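Forum > Haushalt & Wäsche > Berufskleidung

Thema: Kasack falten, wenn der Platz knapp ist

soltolik
30. Dezember 2020
Hallo zusammen, ich fange im neuen Jahr auf einer anderen Station an und habe dort nur noch ein schmales Spindfach. Bisher hingen meine Kasacks auf Bügeln, das geht dann nicht mehr. Ich muss also falten, und zwar so, dass die Sachen nach drei Tagen im Fach nicht aussehen wie aus dem Wäschesack gezogen. Material ist Mischgewebe, gewaschen bei 60 Grad. Wie macht ihr das? Und wohin mit Haube und Stethoskop?

wihongi
Ich lege das Teil mit der Vorderseite nach unten hin, Ärmel nach innen, dann beide Seiten zur Mitte, dann von unten zweimal hoch. Wichtig ist eine große Fläche. Auf dem Bett wird das nichts, da gibt der Untergrund nach und die Kanten verziehen sich. Küchentisch reicht.

josis77
Rollen. Ich rolle seit Jahren alles und habe keine Falten. Passt auch besser in schmale Fächer.

wihongi
Rollen geht bei T-Shirts. Bei Kasacks mit Knopfleiste hast du hinterher Wellen an der Leiste, die gehen ohne Bügeln nicht mehr raus.

josis77
Meine haben keine Knopfleiste. Schlupfkasack.

soltolik
Meine auch nicht alle. Zwei haben Druckknöpfe, der Rest ist zum Überziehen.

catwood
Ich würde das von der Länge abhängig machen. Kurze Sachen kann man rollen. Lange, weite Teile lege ich immer erst komplett flach hin und streiche sie von der Mitte nach außen glatt, bevor ich irgendwas umklappe. Die meisten Knicke kommen daher, dass man zu früh anfängt zu falten. Bei mir liegt das so:

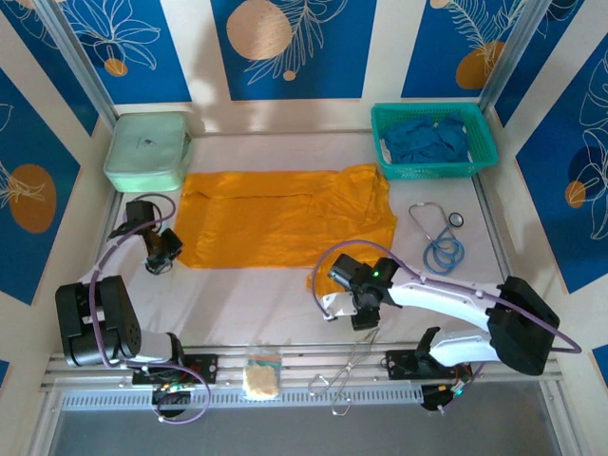
Das orangegelbe Oberteil vor dem Zusammenlegen, Korb und Stethoskop daneben

Den Korb nehme ich für Kleinkram aus Stoff, der muss nicht gefaltet werden. Das hellgrüne Etui mit Reißverschluss liegt immer beim Stapel, sonst vergesse ich es. Die Querfalte oben würde ich vor dem Umklappen noch glattstreichen, die drückt sich sonst durch.

wihongi
Da sieht man gut, was ich meine. Weißer Tisch, harte Fläche, alles ausgebreitet. Glatt ist es aber noch nicht.

catwood
Nein, leicht knittrig ist es noch. Das kommt vor dem Falten weg, mit der flachen Hand. Bügeln tue ich die nicht.

josis77
Nicht bügeln und dann auch noch falten? Bei uns würde die Leitung etwas sagen.

catwood
Bei uns nicht. Mischgewebe aus der Maschine nehmen, solange es noch feucht ist, ausschütteln, auf den Bügel, trocknen lassen. Danach falten. Nicht in den Trockner, oder wenn, dann sofort raus, wenn er fertig ist.

pflegewäsche
Darf ich mal fragen, warum ihr eure Dienstkleidung überhaupt zu Hause wascht? Bei uns macht das die Wäscherei, und mitnehmen ist untersagt.

soltolik
Bei uns in der Praxis war das privat. Auf der neuen Stelle wird gestellt, aber in den ersten Wochen noch nicht in meiner Größe. So lange soll ich eigene Sachen tragen, das ist abgesprochen.

pflegewäsche
Dann frag bitte nach dem Waschverfahren. 60 Grad allein sagt wenig, wenn das Kurzprogramm läuft.

soltolik
Mache ich, danke. Zurück zum Stethoskop: Legt ihr das lose ins Fach?

wihongi
Lose ja, aber in weiten Schlaufen. Nicht eng um die Hand wickeln und nicht knicken. Meins hing früher am Haken und der Schlauch war an der Stelle irgendwann platt.

catwood
Genauso. Schlaufen legen, Bruststück obenauf. Und nichts Schweres drauf. Ich packe es zuletzt ein.

josis77
Ich habe dafür eine Hartschale, 20 Euro. Kann man sich sparen, wenn im Fach sonst nur Stoff liegt.

pflegewäsche
Haube und Stethoskop würde ich nicht zusammen in einen Korb werfen. Stethoskop vorher abwischen, Haube nach dem Dienst in die Wäsche.

catwood
Liegt bei mir ja auch getrennt. Im Korb ist nur das blaue Stoffteil, das Stethoskop liegt davor.

pflegewäsche
Stimmt. War allgemein gemeint.

soltolik
Kurze Rückmeldung: Habe gestern Abend beides probiert. Gefaltet nach wihongi passen 3 Kasacks übereinander ins Fach, gerollt 4, aber die gerollten mit Druckknöpfen sehen vorne wirklich wellig aus. Ich falte die mit Knöpfen und rolle die anderen. Für die Hauben suche ich noch einen Korb. catwood, ist deiner aus Kunststoff, und wie breit ist der?

catwood
Kunststoff, ja, mit Gitterwänden. Die Breite müsste ich messen. Achte darauf, dass er niedriger ist als dein Fach, sonst bekommst du ihn gefüllt nicht mehr raus.

josis77
Ich bleibe beim Rollen.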